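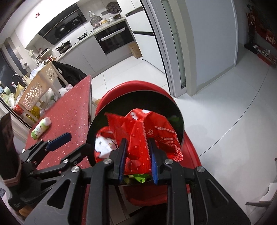 Figure 6.1 A hand-held gripper with blue-padded jaws holding a crumpled snack wrapper over a bin, in a home kitchen and dining area.

Chapter 6
What Will It Cost Before It Does Anything?

I once signed off an order for a robot arm and forgot to budget for the table it was going to stand on. I'm not proud of it. The arm came in a lovely crate, the crate sat in a corridor in Skorkstead through most of February, and every time I walked past it I did the sums again in my head and got a slightly worse number. So if this chapter nags you a bit about tables, plugs and delivery doors, you know where it comes from.

Up to now we've talked about what robots can do and how they come to do it. In Chapter 5 you worked out a task list for a small household robot, with tidying up near the top. Now we're going to spend money on it. You'll need a pencil, a spreadsheet if you like them (I do), and the patience to ring suppliers who would much rather you just clicked "buy".

Let's start with rubbish, as in the figure. Picking a soft, crinkly wrapper out of a full bin sounds like the easiest job in the house. You or I would do it while talking on the phone. But think what it asks of the equipment. The jaws have to close on something thin that changes shape as soon as you squeeze it. The pads have to grip without needing a great deal of force. And the next bit of rubbish will be another size and another colour, probably tangled up with the one below. When a student tells me "we'll just get the cheap gripper", I ask them to spend ten minutes picking crisp packets out of a bin with a pair of kitchen tongs. Most of them come back wanting to talk about pads!

That leads to the first idea of the chapter, and I'd like you to write it inside the front cover. Buy for the task, then for the room, then for the catalogue. People nearly always do it the other way round, me included. The catalogue is shiny and the room is just the room.

6.1 The price on the page

Suppose our imaginary buyer, a small care charity, is looking at a gripper called the Stuvano. The supplier, Ravn, quotes 3713 pounds. The charity has a bit more than that set aside, so everybody is cheerful for an afternoon.

Then the questions start. Does that include the cable? (No.) Does it include the mounting plate that joins it to the arm? (Also no - that's another 274 pounds.) Is delivery in the price, and is it delivery to the kerb or to the room? How many spare pads come in the box, and what does the next set cost? Pads wear out. They're the part that touches everything, so of course they do, and I have seen a whole project stop for want of a bit of rubber.

None of this is the supplier being sneaky. Ravn sells to people who already own plates and cables, and who would be cross at paying for them twice. It's your job to know which sort of customer you are.

6.2 The price of the room

Now look again at the figure, but this time look behind the gripper. There are chairs, a table, a counter with plenty on it, a cooker, a sliding glass door and a glossy tiled floor. If your robot is going to work in a home, all of that goes into your plan. Can it get between the chairs? What will its sensors make of glass and shiny tiles? Where does it charge? Will you pay someone to visit and measure, or do it yourself with a tape and a notebook? I always do it myself the first time, and I always forget one doorway.

On the Nireretti project we kept two lists: things we had to buy, and things we had to change in the building. The second list was the longer one. It was also the one with no money next to it, and we had an awkward month while we put that right.

6.3 Before you read on

Try this with a partner. Pick one room you both know well and one small job in it, such as clearing a table or emptying a bin. Write down everything you'd need to buy, and put a guess beside each item. Swap lists and look for what the other person left out. Keep your guesses, even the silly ones, as we'll be checking them against proper quotes in section 6.5.

Words to look out for in this chapter: quote, lead time, running cost, spare part, warranty, contingency. You'll meet "lead time" first, on the next page, along with the rest of the sorry tale of my crate.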